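Vortragsnotizen: Hecken, Nachbarn und andere Dauerbaustellen
Juli - von Inês Neves

Wir verwenden Cookies, um unsere Seite zu verbessern. Mit der weiteren Nutzung erklären Sie sich einverstanden. Einstellungen | Akzeptieren

Einstieg

Guten Abend, kurz warten, bis die letzte Reihe sitzt. Die letzte Reihe sitzt immer zuletzt und geht immer zuerst, das verzeihe ich ihr.

Frage in den Saal: Wer hat eine Hecke? Wer hat sie selbst gepflanzt? Wer würde es wieder tun? Erfahrungsgemäß sinken die Hände. Nicht kommentieren, nur freundlich gucken.

Dann zu mir: Ich plane Gärten bei Lusolmont, meistens kleine, meistens für Leute, die vorher im Internet Gärten gesehen haben, die groß waren. Meine eigene Hecke ist Liguster und sieht aus wie ein Sofa, auf dem jemand geschlafen hat.

Warum überhaupt Hecke

Ein Zaun steht am Freitag und ist fertig. Eine Hecke steht am Freitag und fängt an. Wer Sichtschutz für das Grillfest sucht, soll sich eine Schilfmatte kaufen und ist heute Abend entlassen.

Für die anderen: Vögel, Schatten, weniger Wind auf dem Beet. Hainbuche hält das braune Laub oft bis ins Frühjahr, was die einen Winterstruktur nennen und die anderen ungepflegt. Kirschlorbeer kurz ansprechen, aber nicht schimpfen. Im Saal sitzen Kirschlorbeerbesitzer, und sie haben Eintritt bezahlt.

Messen, bevor man gräbt

Lieblingsthema von Lourenço Figueiredo, der die Baustellen leitet und mich gebeten hat, es ausführlich zu behandeln. Ich behandle es mittelausführlich.

Eine Hecke wird breiter als am Tag der Pflanzung. Das steht auf jedem Etikett und überrascht trotzdem jedes Jahr halbe Straßenzüge. Also vorher abstecken, und zwar die Breite, die sie später haben soll. Schnur spannen, einmal daran vorbeigehen, mit Schubkarre. Wer mit der Schubkarre schon an der Schnur hängen bleibt, muss umplanen.

Grenzabstand: ist je nach Bundesland geregelt, die Gemeinde gibt Auskunft. Bitte keine Auskunft beim Schwager einholen. In unserem Fall Antunes wurden 2 Meter Höhe vereinbart, mündlich, am Gartentor, von zwei Herren, die sich später an verschiedene Zahlen erinnerten. Pause für Lacher. Falls keiner lacht: Rechtsanwälte im Raum. 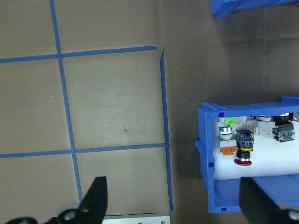 Pflanzen, ohne zu leiden

Graben statt Einzellöcher, jedenfalls bei wurzelnackter Ware. Die kommt im Herbst, kostet wenig und sieht aus wie ein Bündel Reisig. Das gehört so. Wurzeln nicht in der Sonne liegen lassen, während man noch einmal Kaffee holt.

Einschlämmen. Dann noch einmal wässern, auch wenn es nach Regen aussieht, denn es sieht hier seit Jahren nach Regen aus. Nach dem Pflanzen einkürzen. An dieser Stelle geht meist ein Stöhnen durch den Saal. Ruhig stehen bleiben, es hört auf.

Fall Pokel, falls die Zeit reicht: 100 Pflanzen bestellt, alle am selben Vormittag geliefert, der Bauherr im Urlaub. Der Nachbar hat sie in seinem Komposthaufen eingeschlagen, und seitdem grüßen sich die beiden. Einziger mir bekannter Fall von Völkerverständigung durch Hainbuche.

Schneiden

Oben schmaler als unten, sonst wird sie am Fuß kahl. Starker Rückschnitt nur außerhalb der Brutzeit, und auch beim Formschnitt im Sommer vorher nach Nestern schauen. Die Schere vorher schärfen - Wetach-Schere hochhalten, aber zugeklappt, nach dem Vorfall in der Stadtbücherei.

Thuja nicht ins alte Holz schneiden. Wenn jemand sagt, er habe es schon getan: Beileid, nächste Frage.

Fragerunde

Es kommt sicher die Frage nach dem Laubbläser. Antwort kurz halten. Handzettel liegen am Ausgang, 200 Stück, bitte nur einen nehmen. Mikrofon ausschalten, bevor ich mit Lourenço über den Beamer rede.

Kontakt | Impressum | © Lusolmont Gartenplanung | Nach oben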